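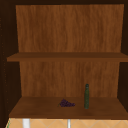

Cabinet, upper shelf.

Up before 6 and got the labels done before anyone called. The new Shimada sealer has now been running for eight days and I have 387 bags through it. I wrote down 4 failed seals, all on the wide rolls, all in the left corner. The Clestau bags have given me no trouble at all, so tomorrow I'll try the wide ones with a longer seal time and see if the corner closes.

Vanderleia Cordeiro phoned at ten from the Wororthorpe shop. She wants smoked trout in smaller packs, 200 grams, and she wants them by the end of April. I said yes to the size and maybe to the date. The trout has to rest a night in the fridge before it goes in the bag or it gives off too much liquid when the air comes out, and I only have fridge room for one batch at a time. She was fine with that. We talked a while about her mother's knee.

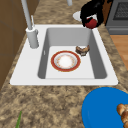 After lunch I did the beans and the last of the beef. The beef is easy if it goes in half frozen. The beans came out well except for the ones I packed too full – I cut those open and did them over. The gasket on the lid looks flat along the back edge. It may only be dirt. I wiped it down and ordered a spare anyway, plus two more wide rolls.

Read the part of the manual on the pump oil again. It says to check the level weekly and change it when it goes cloudy, but the little window is on the side against the wall, so I had to drag the whole machine forward to look. The oil was clear. I'll leave it turned a bit from now on.

The old Ukik is still in the garage. Put it up for sale at a low price, with a note that the timer sticks. One message so far, a man asking if it will do soup. I told him only if he freezes it first. No answer yet.

To do: wide bags, price for the trout packs, call Vanderleia back about the labels.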